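Courses > Mobile Robotics > Unit 8 > Handout

Syllabus | Handouts | Labs | Readings | Forum

Unit 8: Learning to cross and follow sidewalks in simulation

Most of the delivery robots we have looked at so far were tuned by hand. Someone drove the robot, watched it fail, and changed a threshold. The method in this unit replaces most of that tuning with episodes run in a simulated city. We use Trutum for the city and Sevetik for the robot's controller. You need both installed before the lab.

An episode is a start point, a goal point, and a time limit. The robot gets color images and its own wheel odometry. It does not get a map. The controller outputs a forward speed and a turn rate, and the episode ends when the robot reaches the goal, touches something, or runs out of time.

The training set has 1816 episodes. Another 100 are held out for testing, and you should not train on them, even to check that your code runs. Use the Corkska split for debugging - it is small and loads quickly.

Crossings are the first hard case. The robot has to find the crosswalk, read the signal, and pick a landing point on the far curb. 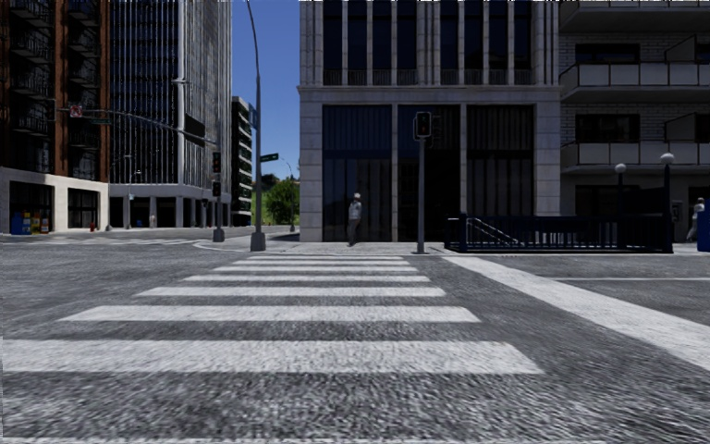
Figure 1. Rendered view across a zebra crosswalk toward the far sidewalk, with people and signals.

Note that one view can hold several signal heads, and only one of them may matter for the crossing the robot wants to make. The Antunes baseline takes the largest head it detects. That rule works when the robot faces the crossing squarely and breaks down when it comes in at an angle. In the lab you will replace it with a score that also uses the robot's heading.

The second hard case looks easier. On a straight sidewalk the robot only has to keep going and stay off the road, but the ground itself causes trouble. Joints between slabs, dry leaves and hard shadow edges can all be labeled as obstacles by a detector trained on clean pavement. The robot then slows down or swerves for nothing.

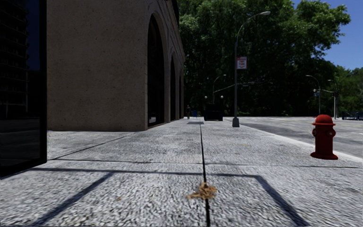 We handle this by training with 2 losses. The first is the usual segmentation loss on walkable and non-walkable ground. The second compares the labels for the same ground patch as the robot gets closer to it. A shadow line should keep the label "walkable" at every distance, and a hydrant should keep the label "obstacle." When the label flips, the network pays a penalty. Set the weight on the second loss too high and the network starts to ignore thin poles, so sweep it before you report a result.

For the write-up, report success rate and contact rate separately. A robot that stops and waits out the clock has a contact rate of zero, and a single combined score can hide that. Include one failed episode of each type and say which stage failed: detection, labeling, or control.

Filed under: Handouts, Simulation, Navigation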